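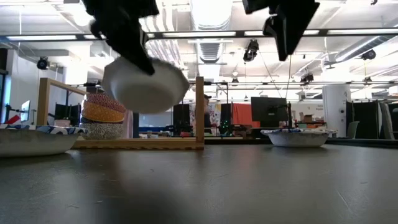 Hellico ouvre en juillet son deuxième atelier de céramique

L'atelier Hellico s'agrandit ! Après 17 ans rue des Tanneurs, la maison ouvre un second lieu au bord du canal, 800 m² consacrés aux arts de la table. On y trouvera la nouvelle collection Zadari, des bols à motifs colorés à mélanger selon l'envie, ainsi que des cours de tournage pour débutants, dès 18 h. Quelle joie de partager enfin ce projet, mené avec le studio Nørgaard !

Entrée libre le jour de l'ouverture.

Contact presse : atelier Hellico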